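Let the Old Wall Keep Its Green

September 20, 2021

In June the town of Iltville washed the wall along the river path. The work took three days, and now the wall is the color of a new tooth. Many of my neighbors are happy. I am not, and I would like to explain why without making anybody angry.

I am 62 years old and I came to this country as an adult, so perhaps I look at old walls differently. Where I grew up, we did not wash them. A wall was repaired when a stone fell out, and in other years it was left alone. My uncle, Vilém Charvát, repaired walls for most of his life, and he carried a small brush only to clean the joints before he put in new mortar. He said the face of the stone was not his business.

I know the arguments of the other side. Norbert Šťastný, who lives across from me, told me that the moss made the path look like the town had no money. He has a right to this opinion. But I think we have started to confuse two things, a place that is neglected and a place that is old. A neglected wall has open joints, and water goes in. An old wall can be in perfect order and still be green on its north side. The pressure washer treats both of them the same, and where the mortar is soft it can do harm.
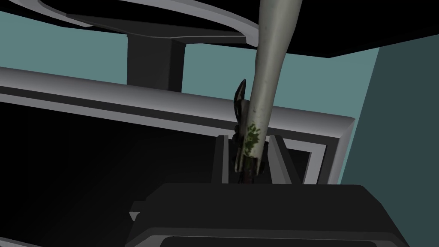
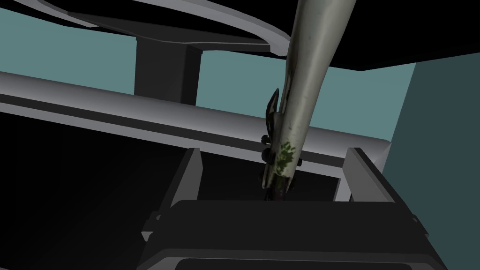
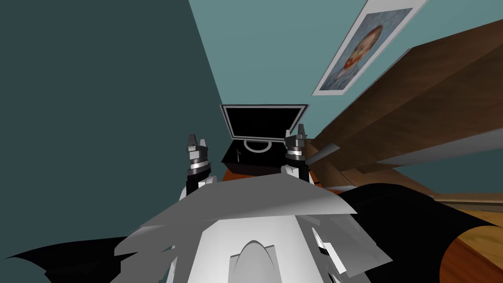
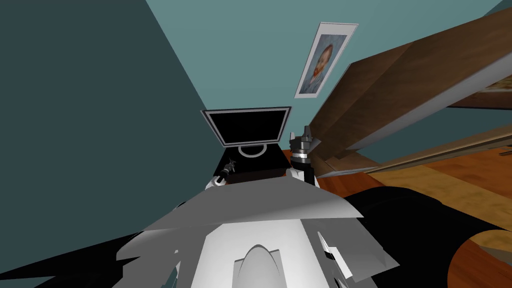 People are quick to see dirt, and this is the real difficulty for anyone who wants to defend moss. One dark spot on a light surface is enough to pull the eye. The first picture is a good case: the long pale shape has a green patch near its lower end, maybe moss, maybe only a stain, and I look at the patch before I look at the shape. I suppose most people do the same. The council receives a letter about the spot, and it seldom receives a letter about the rest of the wall, which stands there year after year without giving trouble. So the money goes to the spot.

Kaede Hayashi, who taught my daughter biology, used to bring her classes to the river path with magnifying glasses. The children lay on their stomachs to look at the moss between the stones at the bottom. They can go there this fall too, of course, but they will find clean stone and a smell of something chemical, at least until the rain takes it away.

I do not ask that we never clean anything. The steps at the bridge are slippery and should be scrubbed every fall, and I would hold the brush myself. The names on the memorial should be readable. But the steps on Hájek Street have been waiting for new mortar since before my daughter finished school, and I can put my whole hand into one of the joints. I would ask the council to begin there next year and to leave the pressure washer in the garage.

Siham Issa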